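Normas para grabar demostraciones con pinzas de mano: ¿qué es obligatorio y qué es manía del jefe?

Fernanda Azevedo
5 de febrero de 2020

Buenas. Llevo dos semanas en un laboratorio pequeño donde grabamos demostraciones de mesa con pinzas de mano, una en cada mano, para entrenar después a un robot de dos brazos. Cosas de vajilla, sobre todo: poner, quitar, apilar, llevar de un sitio a otro. Me han dado una hoja de normas que parece escrita por tres personas que no se hablaban. Una línea dice que hay que empezar siempre con las pinzas abiertas. La siguiente dice que «la posición inicial es libre». Y hay otra, subrayada, que prohíbe tocar los objetos con los dedos «salvo necesidad», sin aclarar quién decide la necesidad.

Mis dudas concretas: si se me escapa un plato y lo recupero, ¿la toma vale o se tira? ¿Hay alguna norma oficial para esto o cada casa se inventa la suya? ¿Y qué hacéis con los cables? Los míos cuelgan por debajo de las muñecas y cada dos por tres barren la mesa. He preguntado dentro y me han contestado «sentido común», que es lo que se contesta cuando falta un párrafo en el documento.

Normand Leclerc

Vete a la ISO 10218 y se acabó la discusión. La seguridad es lo primero.

Kamran Janjua

Con cariño para Normand: la 10218 trata de la seguridad de robots industriales, y Fernanda tiene dos pinzas en las manos y ningún brazo moviéndose al lado. Leerla no le hará daño, pero del plato que se cae no dice ni pío. Cuando el robot de verdad entre en la sala, entonces sí, con evaluación de riesgos y todo el papeleo que nadie quiere firmar un viernes.

Para lo que preguntas, yo no conozco ninguna norma oficial que te resuelva la papeleta. Cada casa tiene su hoja. En Brarnholm, donde trabajé hasta septiembre, la nuestra empezó con media página y terminó siendo un documento con índice. Te cuento lo que sobrevivió.

Postura inicial. Pinzas abiertas, a los lados de los objetos, sin tocarlos, y quietas un par de segundos antes de arrancar. Lo de «libre» suena muy generoso hasta que alguien tiene que recortar los arranques a mano. Me tocó a mí. Fueron 148 tomas y todavía me acuerdo de algunas.

Errores. Si se escapa una pieza y la recuperas con la misma pinza, dentro de la mesa, la toma se guarda y se etiqueta como «con recuperación». Esas tomas valen mucho, porque el robot también va a fallar y conviene que haya visto a alguien arreglarlo. Si la recoges con los dedos o del suelo, se descarta. Y se anota el descarte: una carpeta donde todo sale bien a la primera huele raro.

Dedos. Entre tomas, los que quieras. Durante la toma, ninguno. «Salvo necesidad» bórralo de la hoja, aunque sea con típex.

Cables. Que bajen por el lado de la muñeca y hacia el cuerpo, con holgura suficiente para llegar al extremo más lejano de la mesa sin tirón. Antes de la primera toma haz el recorrido completo en vacío, con las dos manos, y cruza una por encima de la otra. Si el cable roza algo, lo rozará también en la toma buena.

Mesa. Marca dónde va cada objeto y luego muévelos a propósito según una lista. Nosotros estuvimos un mes con todo en el mismo centímetro, muy orgullosos del orden, y el resultado fue un robot que solo sabía trabajar en ese centímetro. Tampoco vale variar «a ojo» – la gente cree que improvisa y acaba repitiendo tres posiciones.

Luz. Apunta cómo está y no la toques a mitad de sesión. Si quieres luz baja, perfecto, pero que sea toda la sesión así y que conste.

Manga. Esto va a sonar a colegio de monjas: puños ajustados. Una manga suelta tapa la pinza justo en el momento del agarre.

Isabelle Fehr

Coincido casi en todo con Kamran, menos en lo de guardar las recuperaciones sin más. En Hilldale las guardamos en un conjunto aparte, y quien entrena decide si las mezcla. Con aproximadamente 1,000 tomas acumuladas, separarlas después es un castigo que no le deseo ni al autor de vuestra hoja.

Añado una: fecha y número de versión en las normas, en la cabecera, bien grandes. Nosotros tuvimos a dos compañeros siguiendo versiones distintas, los dos convencidísimos, los dos con la razón impresa. Y cuando cambies una regla, no borres la vieja – táchala y deja escrito desde qué toma se aplica la nueva.

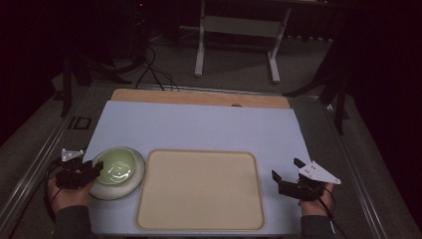

Otra cosa que se olvida es el final de la toma. Soltar, separar la pinza del objeto y quedarse quieta antes de cortar. Si cortas en el instante en que abres, luego hay que adivinar si la pieza quedó bien apoyada, y cada revisor adivina una cosa. En nuestra hoja está en el punto más corto de todos y es el que más veces hemos tenido que repetir en voz alta.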